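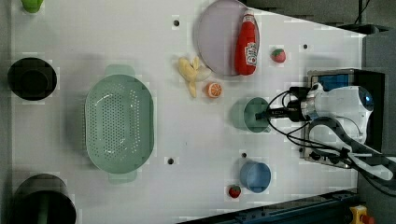 Duygu Sezer hat nach dem Lesen der ersten Fassung angemerkt, dass der Greifervergleich ohne festgelegte Startposition wenig aussagt, und gebeten, Abschnitt 2 vor Abschnitt 3 abzuarbeiten. Das ist übernommen. Ihre zweite Anmerkung, die Kabelführung gehöre in eine eigene Prüfung, steht unter 1.4.

# Prüfliste Greifervergleich, Tischaufbau mit Küchenteilen

Verglichen werden der schmale Greifer Rornier und der Backengreifer Clultton am selben Arm. Steuerung in beiden Fällen: Huvesach.
Ausgefüllt: Shengli Feng. Gegengelesen: Hülya Baysal.
Stand: Januar, zweite Fassung

Kürzel: **i. O.** = in Ordnung, **n. i. O.** = nicht in Ordnung, **offen** = noch zu klären

## 1. Vor dem Einschalten

- [x] **1.1 Fußplatte des Arms fest verschraubt** – i. O.
 Alle Schrauben mit Drehmomentschlüssel nachgezogen, keine hat nachgegeben.
- [x] **1.2 Not-Halt vom Bedienplatz aus erreichbar** – i. O.
 Gelbes Gehäuse mit rotem Taster an der Tischecke. Auslösung getestet, Arm steht. Quittieren geht nur an der Steuerung, so gewollt.
- [x] **1.3 Greiferflansch sauber, Stifte sitzen** – i. O.
- [ ] **1.4 Kabelschlaufen in allen Endlagen frei** – offen
 Die schwarzen Leitungen laufen in Bögen vom Greifer um den Arm und weiter über die rechte Tischseite. Bei voller Drehung der letzten Achse nach links spannt die innere Schlaufe. Vorschlag Taner Yalçınkaya: ein Klettband weniger, dafür den Halter am Unterarm weiter nach hinten setzen. Bis dahin Drehbereich in der Steuerung begrenzen.
- [x] **1.5 Tischfläche trocken und fettfrei** – i. O.

## 2. Startposition der Teile

- [x] **2.1 Schablone aufgelegt, Teile gesetzt, Schablone entfernt** – i. O.
- [x] **2.2 Sieb mit der langen Achse quer zum Arm** – i. O.
 Das hellgrüne Sieb hat an beiden Enden eine flache Lasche. Gegriffen wird immer dieselbe, sonst sind die Werte nicht vergleichbar.
- [x] **2.3 Becher aufrecht, Öffnung nach oben** – i. O.
 Beim hellblauen Becher den Henkel nach links drehen, vom Arm weg.
- [ ] **2.4 Ketchupflasche auf dem Teller** – n. i. O.
 Die Flasche liegt und rollt beim Anfahren leicht weg. Zwei Durchgänge deshalb verworfen. Hülya möchte die Lage trotzdem behalten, weil der Clultton genau damit Mühe hat. Bitte entscheiden, bevor weitergemessen wird.
- [x] **2.5 Kleinteile mit Abstand zueinander** – i. O.
 Betrifft Erdbeeren, Orangenscheibe und Banane.

## 3. Greifversuche

Je Greifer 40 Versuche, Reihenfolge der Teile nach Liste. Als gelungen zählt ein Versuch, wenn das Teil angehoben, gehalten und am Ziel abgesetzt ist.

- [x] **3.1 Nullpunkt nach Greiferwechsel neu eingelernt** – i. O.
 Dauert beim Rornier länger, die Spitze ist weiter vom Flansch entfernt. Werkzeuglänge in Huvesach von Hand eingetragen und zweimal geprüft.
- [x] **3.2 Becher von innen, Spitze in die Öffnung** – i. O.
 Mit dem Rornier problemlos. Der Clultton stößt am Rand an, wenn er mehr als halb offen einfährt. Öffnungsweite vorher reduzieren.
- [x] **3.3 Becher von außen** – i. O.
 Hier ist der Clultton ruhiger. Beim Rornier kippt der Becher leicht, fällt aber nicht.
- [ ] **3.4 Erdbeere** – n. i. O.
 Rornier i. O. Clultton drückt das Teil beim Schließen zur Seite. Kraft verringern hat nichts geändert, es liegt an der Backenform.
- [x] **3.5 Banane** – i. O.
 Nur am Mittelstück greifen. An den Schalenstreifen rutschen beide ab.
- [ ] **3.6 Sieb an der Lasche** – offen
 Hält bei beiden, schwingt aber nach. Wiederholen mit halber Fahrgeschwindigkeit.

## 4. Kamera und Aufzeichnung

- [x] **4.1 Blick senkrecht auf die Tischfläche** – i. O.
- [x] **4.2 Belichtung fest eingestellt** – i. O.
 Automatik aus. Mit Automatik wurde die weiße Fläche zu hell, sobald der Arm aus dem Bild fuhr.
- [ ] **4.3 Zeitstempel von Kamera und Steuerung gleich** – n. i. O.
 Versatz von 64 ms, in jedem Durchgang derselbe. Cengiz Bilgin rechnet ihn beim Einlesen heraus. Grenze laut Prüfplan sind 10 ms, der Punkt bleibt also rot.
- [x] **4.4 Speicherplatz reicht für beide Reihen** – i. O.

## 5. Offene Punkte

| Punkt | Was | Wer |
|---|---|---|
| 1.4 | Kabelhalter versetzen | Taner |
| 2.4 | Lage der Flasche festlegen | Hülya, Shengli |
| 3.6 | Sieb langsamer fahren | Shengli |
| 4.3 | Zeitabgleich über das Netz | Cengiz |

Die Backen aus dem Machala-Satz passen mechanisch auf den Clultton, sind aber noch nicht vermessen. Wenn 3.4 damit besser läuft, kommt eine dritte Reihe dazu. Der Dauerlauf mit 1000 Zyklen beginnt erst, wenn 1.4 und 4.3 abgehakt sind – auch für den Rornier.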